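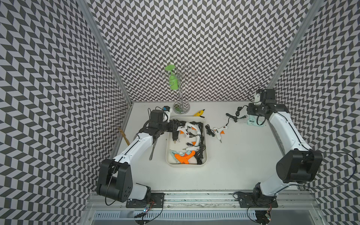

Tuncay Keskin wanted to know straight off why anyone would test a gripper on glue guns when a box of wooden blocks costs next to nothing. Blocks, I was told over a very long lunch at Vurnthorpe, are too polite.

"A block has flat sides and it stays where you put it," said the engineer who has been running the gripper comparison there since spring, and who asked me to keep the attention on the work. "A glue gun is all curves and corners. You close on the handle and the weight is up front in the nozzle, so it wants to roll in your fingers. And then there's the cord -- oh, the cord!"

The comparison puts two sets of fingers through the same chores. The Girko pair is stiff and narrow, and it was the favorite on paper. The Chornovol pair gives a little as it closes, which the engineer first took for a weakness and has since come around to, with some grumbling. Each set got 80 tries at lifting a gun out of a tangle and putting it down somewhere sensible, and then another 80 going the other way. 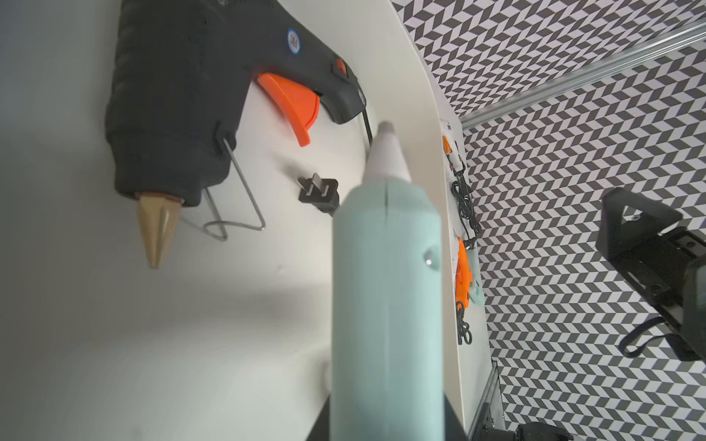

"With the stiff ones you have to be right about the angle before you start," the engineer went on, pushing the bread toward me for the third time. "If you're off by a little, the handle twists and you carry that mistake all the way across the table. The softer ones forgive you. They're slower to let go, though, and I did lose an afternoon to that."

The score so far is 136 good lifts out of 160 for Chornovol, with Girko a bit behind. I asked whether that settled it, and got a laugh and a second cup of coffee. The Grurnar controller was swapped in halfway through the Girko runs, it seems, so those will all be done again in October.
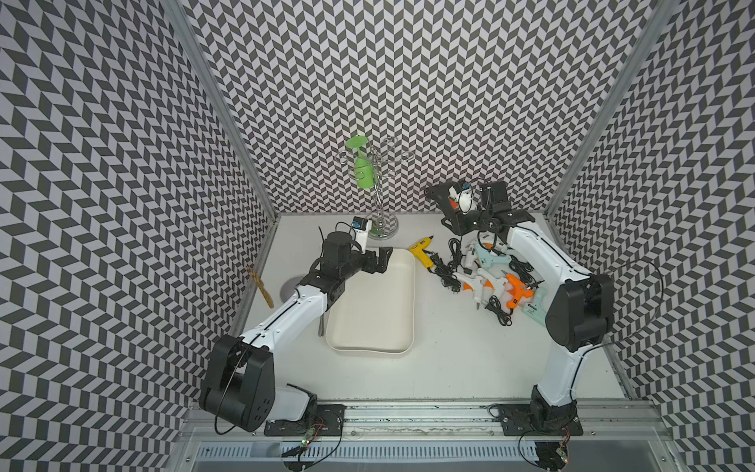

Two arms, one tray and the glue guns at Vurnthorpe.

We talked about cameras, too. The engineer likes a view from the wrist for the last inch or so, and a fixed view for everything before that. "Up close you see the handle beautifully and you have no idea where the cord went," I heard more than once, and each time with real feeling.

Before I left I asked which pair of fingers I ought to buy, supposing I had the money. "Wait for October," the engineer said, "and get a longer table."

Contact us | © 2025 Vurnthorpe | Back to top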